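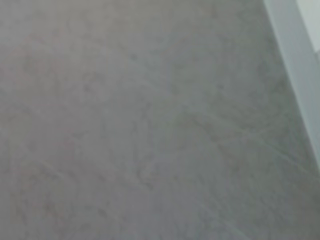 Bereket Birhane wrote in to tell me that I was wrong about the Vallham library, and that a town which can't keep its roads patched has no business paying for a building to be open on Sundays. He had a number to go with it. On an average Sunday last winter, he said, 82 people came through the door, and for that we paid two librarians, a guard and the heating bill.

I don't dispute the number. It comes from the library's own report, and I used it myself in the column he was answering. I do think he reads it the wrong way.

Vallham is a town where most people with shift jobs work Monday through Saturday. The Guvitz plant runs six days. So does the laundry on Tefera Street, and so do most of the stores. If you work at one of those places and want to sit down at a public computer, print a lease, or get your kid a library card, you have Sunday or you have an evening. The library closes at six on weekdays. By the time you have gotten off the bus and fed anyone, it is dark inside.

The people who can come on a Tuesday morning are mostly retired, or very young, or out of work. They should have a library too. But the total for the week counts their visits many times over. A retired man who reads the paper there every day adds five or six visits to the total. A woman who comes once, on Sunday, to fill out a school form adds one. If you rank the days by visits and cut the lowest, you are cutting the day used by people who only have one day.

Lensa Yilma made a version of this point at the budget hearing in January, and made it better than I can, in under two minutes, which was all she was given. She asked how many of the people in the room had taken time off to be there. A few hands went up. The hearing was at three in the afternoon.

The town's other argument is that most of what the library does can now be done online. I hear this mostly from people with good internet service. You can renew a book online. You can borrow an e-book, if the one you want isn't out, and there are often long waits. You can't get a quiet table online. You can't get out of a two-room apartment with three other people in it. Quang Phan wrote to me last year that he studied for his electrician's license on the second floor, by the tax forms, over most of a year of Sundays, and that he could have downloaded every page of what he read there. He had nowhere at home to read it.

It's fair to ask what we would give up. Keeping Sunday costs money, and I would rather see it come out of something than pretend it is free. My own choice would be to open later on Monday and Wednesday, when the building is thinly used before noon, and put those hours into Sunday and one late evening. The regulars would lose something. Some of them will be angry with me, and I see them at the grocery store, so I'll hear it in person.

I would also drop the summer concert contract with Zakiment before I touched the library. I have enjoyed the concerts. They happen on the lawn at the park, they are over by nine, and if they stopped I would miss them for a week or two.

Bereket's point about the roads deserves an answer as well. I drive on Mill Road and I know what it looks like. But the Sunday hours would not pay for Mill Road. They would pay for a short stretch of it, once, and then we'd be back at the same meeting looking for the next thing to close. The road fund has been short for years, and it has been short because the council puts off the rate increase every spring. Closing a library one day a week lets them put it off again.

Anika Mbeki, who disagrees with me about most things, has suggested a one-year trial of the late evening before anyone votes on Sunday. I could live with that, as long as Sunday stays open while the trial runs. A year would take in a school year, a tax season and a winter, and the council could ask people at the desk what hours they work.

The vote is set for the next regular meeting, at three in the afternoon again. Written comments can be left at the clerk's window until the day before.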